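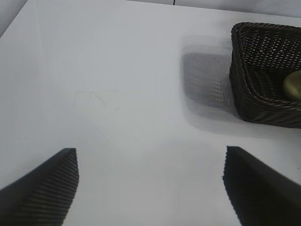 **The Hiletti two-finger kit: do you need one?**

Hiletti has a new bundle out: a gripper with ridged black fingers, a small camera that sits at the wrist, and a year of support from Satti. The price is $1,098, and the sales sheet says you can be picking things up in 37 minutes. I'd like to know who held the stopwatch. Ruth Kettle and Yichen Zeng have both set up arms before, and it took them 2 afternoons.

My main gripe is with the test setup everybody in this business seems to love. You get a clean white table, soft light, one wicker basket and something round and green to go in it or come out of it. Fine. Now try it on a packing bench at four o'clock with tape scraps everywhere. The sheet has no figures for that, and when Ruth wrote to ask, she got the sales sheet again.

I do like the view between the fingers. You can see the gap you're working with, and the ridges look like they mean business. How they wear is another matter. Spare pads come in packs of 5, price "on request," a phrase I have never enjoyed reading.

Ruth is keeping the kit through November. Ask her before you order.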